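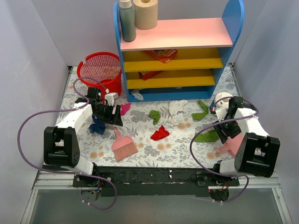

Shelf with blue side panels and yellow middle shelves

Preorder of Klinhom mini album, which version has the photocard?

Hello all. I want to preorder the new mini album of Klinhom, the one coming in September. In the shop Boltolis I see two versions, "Pena" and "Prirkside". The price is the same but only one page mentions a photocard. Do both versions have it? Also, is the poster folded or in a tube? It is my first time buying from abroad, so sorry if the question is too simple.
Thongchai Kaewsai

2 answers

Sombat Rojanasak
I ordered both versions last month, so I asked the shop by email. They answered me like this: each version has one random photocard inside, and the Pena version has also a lyric book of 85 pages. The poster is folded in both. If you want the tube, you must choose it before payment - later they can not add it. The first 200 orders receive a signed postcard, but I think these are finished already.
Please check also the shipping. For one album I paid 293 baht, and for two albums it was only 20 baht more, so it is better to order together with a friend.
20 people found this helpful

Guest
pena is better, the title song teaser has the same styling. dont know about the poster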